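Moving the fruit off the counter

15/03/2021
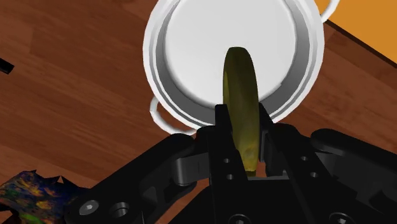

Credit: Adelmo Farina

I gave up on the fruit bowl in January. It sat by the kitchen window, where the sun comes in from noon on, and by Thursday most weeks I was throwing out half of what I had bought on Saturday. Bananas went first, then the pears.

My grocery bill has been on my mind since my hours were cut. I went back through my receipts and found I had spent 117 dollars on fruit in eight weeks. I don't know how much of that ended up in the compost, but it was too much.

So I changed a few things. The apples went into the fridge, in the bottom drawer, and they keep for weeks there. I had always left them out because my mother did. Pears stay out until they give a little near the stem, then they go in too. Bananas live on the shelf by the back door, which is the coolest spot in the house, and well away from everything else. They give off a gas that ripens whatever is next to them.

I also stopped buying the big bags at Hamside. They are cheaper per pound, but I live alone and I can't get through 4 pounds of oranges before they go soft. Manuela Barbieri, my neighbor, used to split a bag with me - we stopped last spring and only started again two weeks ago, leaving the halves on each other's steps.

Anything too ripe gets peeled, sliced and frozen on a tray, then moved to a bag. I use it in oatmeal. Frozen banana also works in bread, though you need to drain off some of the liquid after it thaws or the middle stays gummy. I learned that with two loaves in a row.

Berries I still haven't solved. I tried the vinegar rinse and got an extra day out of it, maybe two. For now I buy them frozen and will look again in May, when the farm stand on Donati Road opens and I can get a small box that was picked the same morning.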